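Repacking the pantry by unit weight

I keep a spreadsheet of what is in the pantry. It has 60 rows, one per product, and until January it tracked only the count. Count is a poor measure for small packets. A shelf can hold plenty of them and still not contain enough food for dinner.

The new version has a column for net weight and a column for weight per packet. Packets are sorted by the second. Anything light goes in the front bin, where it gets used in lunches. Larger bags go on the lower shelf and are decanted into jars.
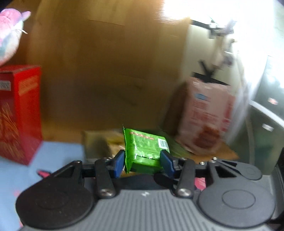 Cost per ounce came next. The Ko market in Dramholm prints unit prices on the shelf tag, so those rows took a few minutes. The Grerov store in Stollovberg does not, and I worked those out from receipts. Single-serve packets cost more per ounce in all but 2 cases, both of them clearance items.

I still buy small packets of anything that goes stale quickly. An opened bag of crackers lasts 5 days in my kitchen before the texture drops off, and the last third usually gets thrown out. Adding that waste to the price of the big bag closes most of the gap.

Total weight on the shelves at the last check was 718 ounces, excluding cans. Cans are on a separate sheet with their own date column. I have not merged the two, as the date formats differ and the formula for sorting by expiration breaks on blank cells. I will look at it again on Wednesday.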